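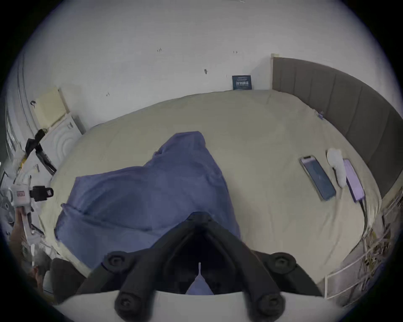

Slide 4: hand-held gripper, view from the tool camera, garment on a bed

Okay, this is the part I've been looking forward to! Give people a few seconds with the slide before talking.

Start with the lens. You get the whole bed, the headboard, the wall and even the rack on the right, all in one view. Point out how the headboard bends. Normunds Lukoševičius asked me in July if we should straighten it before training, and I said leave it alone, the wide view is what makes this camera so much fun to work with.

Then the cloth. Blue-violet, crumpled, with folds going every direction, and the gripper sits right over part of it. Ask the room: where would you pinch? (Wait for answers, there are always good ones.)

Numbers for the comparison, say them slowly:
- Vaher fingers, 1,090 tries, 163 dropped garments
- Zarkano fingers, same 1,090 tries, 173 dropped

So the two are really close, and I love that, it means we can pick on comfort. Algirdas Kuusk likes the Zarkano grip better after a long session. My wrist votes Vaher.

Mention the small things too. There's a phone and a power bank on the same bed, and flat hard objects are a whole different problem from fabric. Don't get pulled into it now, it comes back on slide 9.

If someone asks about the Fluseck controller: yes, we tried it, the lag was fine for cloth, and we haven't tested it on anything stiff. Roughly 2,000 more tries are planned at Worthorpe.

Next slide, the side-by-side clips. Check the sound is off.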